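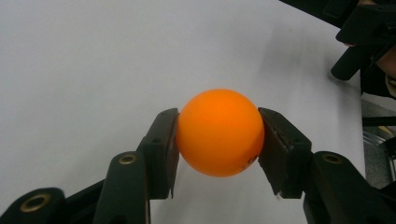 Kustadstead, Feb 16, 2024

Okay, week two of handheld gripper work, and before we get going again I want to go over the house rules – I wrote them up after reading through your logs from the Grelstead bench.

Start with the ball. An orange ping-pong ball between two flat fingers is a lovely test, and I like it because it forgives nothing! Get both fingers touching at the sides, squeeze only as much as you need, then lift. Hold it clear of the table for 3 seconds before you move off. If it slips, log the slip. Please don't quietly redo the trial and keep the good one (I did this for a whole term as a student, and my numbers were useless).

Two people, one table: agree out loud who goes first. Keep the other gripper back from the ball, and keep your free hand out of the way too.

Check your finger pads before every block of 55 trials. A bit of scuffing on an edge is fine, just write down which side. Anything loose, stop and swap it.

File names go date, bench, trial number. The Hafstein group used their own system last year and we spent most of February sorting out 250 files by hand – never again.

Reading for next time is the Ostley safety sheet, both pages. Bring your logs.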